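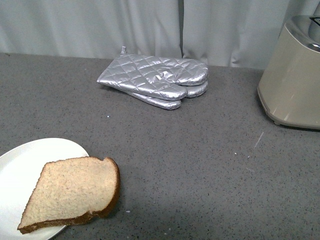 July, workshop notebook, page 68
Started at 8:15

Continued with the puckering problem on the bench covers for Dranness. Yesterday I stopped in the middle of the tension tests, so I first write down where I was.

The sandwich is the same as before: Kirkbridge cotton on top, wool batting in the middle, plain lining below. The top layer creeps forward while sewing and at the end of each long line there is a small wave of extra fabric. On the short lines I can press it away. On the long lines I can't, and when two lines cross, the wave becomes a real fold with a stitch through it. Shu-fen Tseng looked at the first cover and said she would not accept it if she was the customer. I agree with her.

Things I have changed so far, one at a time:

Upper tension lowered by one number. The stitch looked better from the back side, but the creeping was the same. I put it back.

Presser foot pressure reduced by two turns. Clearly less creeping. However, the stitch length became uneven where the batting is thick, as if the feed lost its grip for a moment.

Longer stitch. A small improvement, maybe only because the holes are fewer. I keep it for now.

Kaneko thread in the bobbin also, instead of the unnamed cone we had. No difference for the creeping, but much less lint. We should order more of it anyway.

What I did not try yet is the walking foot, because the one for the Feson was missing its small screw. Sebastian Neagu found a screw in the drawer of old buttonhole parts, and it holds. It is slightly too long and touches the needle clamp if the foot is pushed up to the end, so please do not push it up to the end. I wrote this on tape on the machine too.
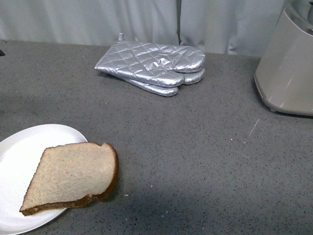
With the walking foot on, full pressure, and the longer stitch, I sewed the first sample at half speed. The wave at the end of the line is gone on the straight grain. I folded the sample over the table edge and looked for bubbles between the lines, and there are none I would worry about. Then I sewed the same sample at the speed Ming-te Yuen normally uses, and the wave came back, smaller. So speed is part of it. Ming-te does not like to hear this, but he sewed one himself and got the same.

The second sample was on the bias, since the Dranness drawing has all lines at a slant. This one is worse. The fabric stretches under the foot and after that it does not want to go back. I think the basting was too far apart. I had used the distance that we use for straight lines, which was lazy of me.

Basted a new piece more closely, from the center out, with the long needles. It took most of the time until lunch. Digby Hapeta asked why I don't use the spray. I tried the spray in spring and the needle became sticky and skipped stitches, and I had to clean it after every few lines. He says his spray is another kind and he will bring the can. I will test it on scrap only.
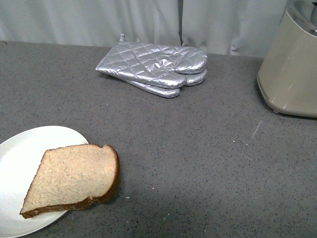 After lunch I went back to the question of sewing order, which I think matters more than the foot. Until now we sewed all lines of one direction, from left to right, and then all lines of the other direction. This pushes the loose fabric always to the same side, and the last corner gets everything. With a diamond pattern like the one on the silver oven mitts, you have the two slanted directions, and every crossing holds the layers in place, so if the extra fabric arrives there it has no way out. I also want to remember how the light behaves on them: the silver surface gives bright highlights and gray shadows in the quilting, and on a shiny fabric like this I suppose each small pucker would be easy to see. The Kirkbridge cotton is matte and will forgive us a little. For the next sample I will sew the middle line of each direction first, then work outward, changing side each time and turning the piece so that I do not always sew from the same end.

Did this on the closely basted piece, slow speed, walking foot. Best one until now. Along the outside edge there is still some softness, but it will be inside the seam allowance and the binding covers it. The crossings are flat. I marked the sample with 3 in blue chalk and pinned it on the board next to the bad ones, so please leave them together.

Li-hua Siu asked if larger diamonds would save time. They would, but with wool batting I am afraid it moves in the wash if the lines are too far from each other. I don't have a number for this. She will ask the supplier what distance they recommend, and I will put one sample with larger diamonds in the machine with the towels and see.

For tomorrow:

Wash sample 3 and the larger one together, measure both before and after. Write the measures here and not on loose paper.

Needle change before starting. The present one has a small hook at the point, I can feel it with the nail.

Ask Ming-te if he can live with the slower speed for the bias lines only.

Cut the lining bigger on all sides. I had almost no margin left on the last piece and it made me nervous.

Stopped at 5:40, machine oiled and covered.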